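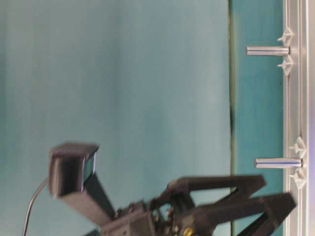 Opinion: Work and Industry

Public discussion of robots has settled into two camps. One holds that machines will shortly take over every task that people do with their hands. The other holds that they cannot be trusted with any of it. Employers and training bodies are being asked to plan on the strength of one view or the other, and neither is of much use to a person who must decide what to buy next year.

A better starting point is the small job. Putting a gear on a shaft is a fair example. An adult who has never done it can usually learn it in a minute. The gear must be picked up without tilting, brought over the shaft, lowered until it meets resistance and eased until it drops. If there is a second gear beside it, the teeth must be brought into line by a slight turn. Most people do this last part by feel and could not say afterwards how they did it.

For a machine, each of those steps is a separate difficulty. Gripping a disc by a toothed rim is different from gripping a box. A polished shaft reflects light and can mislead a camera. The gripper itself may hide the very place where the two parts meet. Then comes the question of force, where a push that is slightly too firm will jam the part or shift whatever it is being fitted to.

It is true that factories have fitted gears by machine for a long time. They have done so by removing doubt from the task: every part arrives in the same position, facing the same way, and the line is built for that part alone. Such lines serve very large orders well. They do little for a workshop such as Holten, where the order changes with the week and a batch may be as small as 20 pieces. Nor do they tell us much about the home, where nothing arrives in the same position twice.
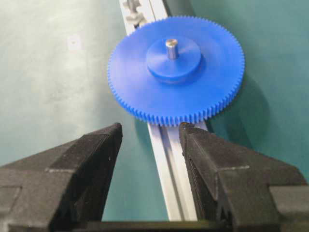

Can a robot now fit small parts as well as a trained worker?

In a fixed set-up, with known parts and time to prepare, it often can; when the parts or their positions change without warning, the trained worker remains well ahead.

That gap deserves more attention than it receives. Demonstrations tend to show the attempt that went well. A buyer needs to know about the others: how often the machine failed, whether it noticed, and who had to put matters right. At Stuvthorpe, a trial of a two-armed assembly station ran to 710 attempts, and the manager, Italo Cirillo, asked that every stoppage be written down in plain words. The most useful page in his report lists 14 kinds of failure, several of which the machine had recorded as successes. A station that stops and asks for help can be managed. One that carries on with a badly seated part passes the cost to somebody further down the line.

The household case is harder still. Supporters of domestic robots often point to progress in assembly and suggest that the kitchen will follow. The skills do overlap. A lid, a plug and a drawer runner all call for the same careful bringing together of two things that fit closely. A workshop, however, can clear a bench, fix the lighting and keep people at a distance. A family cannot be asked to live in that way for the convenience of an appliance, and the price of a mistake near a child or a hob is of a different order.

None of this is an argument for standing still. Trials should go on, and public money may properly support them, provided that the results are published in full. Firms should be slow to redesign jobs around machines that have not yet been shown to do them. Colleges should continue to teach hand assembly, both for its own sake and for the reason that people who know the work are the best judges of whether a machine is doing it properly.
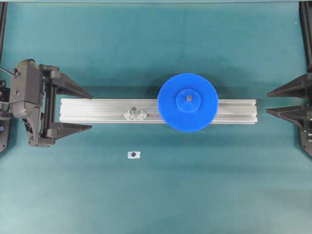 Styliani Sarantis takes a firmer line, and wrote after reading a draft of this essay that “the comparison with a trained worker is the wrong one, as most small workshops cannot find a trained worker at all, and a slow machine that gets there in the end may be the only pair of hands on offer.”

The point is a serious one – and it will carry more weight each year as experienced staff retire. Even so, a slow machine needs a person near it who can tell a good fit from a poor one. If that person cannot be found, the workshop has a shortage that no purchase will cure. Where such a person is already employed, the machine may well be worth its place, and the contract should state how much of that person's day it is expected to take.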